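4.3 Coiling and Storing the Braided Cord

The Illow cord is supplied in a hank secured with a paper sleeve. After each use, coil it as described in this section. Cord that is stored knotted or under tension may take a permanent set.

Before you start
Clear a flat surface. Remove the sleeve and check the full length for cuts, pulled strands and grit. Replace the cord if any strand is broken (part no. 412).

Note: A table covered with a cloth is suitable. Smooth out large folds so that the cord does not catch. 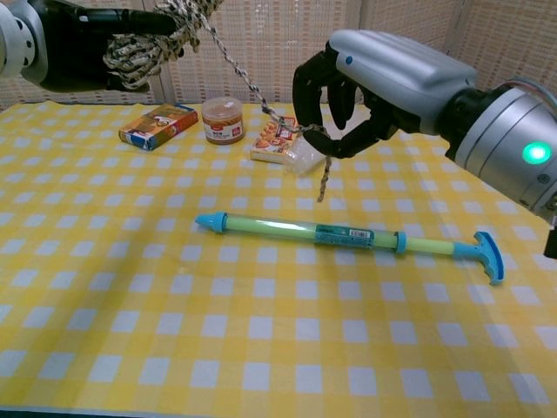
Coil size depends on the length of the cord and on where it will be kept. For the Rornulo hook, make loops no longer than 400 mm. Hold the gathered loops in one hand and guide the free strand with the other. Keep the loops loose, as with the mottled cream, black and brown cord over the checkered cloth, and leave the strand between the two hands as a single line with no twists. Lift the strand over small items on the table, such as food packages, or move them out of the way first.

1. Hold one end of the cord in the palm, leaving a tail of 51 mm.
2. Draw in the free strand and lay the first loop across the fingers.
3. Add further loops of the same size. Roll the strand a half turn with each loop.
4. Stop when the last 400 mm remains.
5. Wrap the remainder around the middle of the coil and pass the end through the top loop.
6. Hang the coil on the hook.

CAUTION: Do not wind the cord around the hand or wrist.

CAUTION: Do not store the cord damp. Hang it uncoiled until dry.

For washing instructions, see 4.4.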